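Flaltora Fabric Care Notes

A plain-text data set of washing, drying and storage notes for household textiles

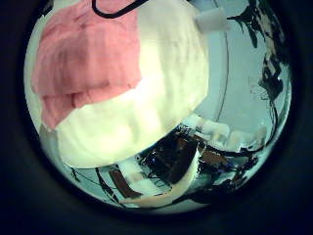 Pink cloth and white cloth.

Version 2
Last updated 12th August
Maintained by Princess Dumlao and Rungnapa Wongsuwan

What is in it

Flaltora holds 3560 short care notes for sheets, towels, napkins, curtains, aprons and similar household items. Each note is one row. The notes began as handwritten cards at Dela Peña, a linen rental shop, and were typed up one drawer at a time. Cards for carpets and leather were left out. So were cards that only gave a customer name and a price.

Files

notes.csv: the main table, one row per note
fibers.csv: fiber names and the spellings found on the cards
stains.csv: stain names, grouped by type
CHANGES.txt: list of edits between versions

All files are UTF-8 with a header row. Fields are separated by commas, and any field containing a comma is in double quotes.

Columns in notes.csv

note_id: number, never reused
item: what the note is about, such as "pillowcase"
fiber: matches a name in fibers.csv, or "unknown"
color_group: white, light, dark or mixed
wash_temp: cold, warm or hot, as written on the card
dry_method: line, flat, tumble or blank
stain: matches a name in stains.csv, or blank
text: the note itself, with spelling left alone
typed_by: initials

There are 18 fiber names in the current version. "Linen" caused the most trouble, as the older cards use it for any bedding at all. Where the card did not make the meaning clear, fiber is set to "unknown".

How to load it

Any spreadsheet program will open the files. If you use Grustov, turn off automatic dates on import or some of the note numbers will be changed. The Fikamus loader reads the folder directly and needs no settings.

Known problems

Some notes disagree with each other. Two cards for the same kind of tablecloth may give different wash temperatures, and both have been kept.

Blank in dry_method means the card said nothing. It does not mean the item can go in the dryer.

The color_group column was filled in by hand from the note text. "Light" covers pastels and cream. Stripes and prints are under "mixed", even where the background is white.

A few notes mention bleach amounts in cups. These have not been checked. Please follow the label on your own item and on the bottle.

Corrections

Send the note_id, the column and the change you suggest. Rungnapa checks corrections against the cards, and Princess makes the edits. The next version is planned for October and will add the curtain cards that are still in boxes.

License

Free to use and copy. Please keep this file with the data.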